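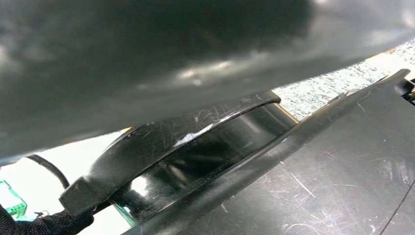 Prindevov Tape Club, Transfers and Listings

README for the Gornari live tapes, second release

Hi, and thanks for downloading! This folder has 44 audience and soundboard recordings of Gornari, plus the listings that go with them. If you never heard Gornari, they were a hard rock four-piece with a Hammond player who thought he was the lead guitarist (and on a good night he kind of was). They put out two studio albums, and I'd trade both of them for the second half of the Benen Hall show.

What's in the folder

audio/ has one subfolder per show, FLAC only. Please don't ask me for MP3s, you can make your own in a minute.
listings.csv has one row per song, per show.
shows.csv has one row per show, with venue, city, month, source and grade.
notes/ is my typed-up listening notes. These are opinions. I'm rude about a few drum solos.

Columns in listings.csv

show_id: matches the subfolder name.
track: position in the set. Encores keep counting, they don't start over at 1.
title: the title as it appears on the albums, or my working title in square brackets if the song never came out. "[Slow one in E]" shows up a lot and I'd love a real name for it.
length: minutes and seconds, from first note to last note, with the crowd noise left out.
cut: yes or no. Yes means the tape runs out or gets flipped in the middle of the song.
guest: whoever got up and played. Usually blank.

How the transfers were done

Everything was played back on my Nikolaidis deck, with the azimuth set by ear for each side. That's fussy work and I got better at it as I went along, so the shows I did first sound a little duller up top. I redid the worst of them for this release. No noise reduction, no EQ. I did fix speed on the tapes that ran sharp, using the organ as a guide (that Hammond is the only thing on stage that stays in tune all night). Where I changed the speed, shows.csv says so in the "pitch" column.

Grades

A means you'd play it for a friend. B means you'd play it for a friend who already likes the band. C means it's for us. There's one D, the November club date, and I kept it in for the long version of "Paper Lantern" with the extra verse. You have to turn it way up, and then somebody whistles right next to the mic. Sorry in advance!

Known problems

The two Benen Hall shows might be swapped. The handwriting on the inserts says early and late, but the singer says good evening on one and good night, everybody on both, so take your pick.

Show 30 has a dropout in the left channel during the bass break. It's on the master too.

A few lengths in listings.csv don't match the audio files. I trimmed those files after timing them and haven't gone back through.

The guest guitarist on show 12 is down as "unknown." Three people have written to tell me who it is, and they gave me three different names.

What changed since the first release

Olga Sepúlveda went through every listing with headphones and caught all kinds of things, including a whole medley I'd logged as one song. She also matched up the loose second side of show 19, which had been sitting in the wrong case. Every fix she made is in notes/changes.txt, all 70 lines of it. If you have the first release, toss the old listings.csv and use this one. The audio for most shows hasn't changed, so check changes.txt before you download the whole thing again.

Sharing

Trade it, copy it, put it on in the car. Don't sell it. If you use the listings for your own site or a fanzine, a mention of the club would be nice. Keep the text files with the audio, please, or in a couple of years we'll all be arguing about Benen Hall all over again.

Fixes and new tapes

Send corrections to the club mailbox with the show_id in the subject line. If you've got tapes of your own, don't play them first! Write to me and we'll sort out how to get them here. I'm mostly looking for anything from the tour before the first album, and a better copy of show 7, where the crowd sings the whole last chorus and my tape cuts off right in the middle of it.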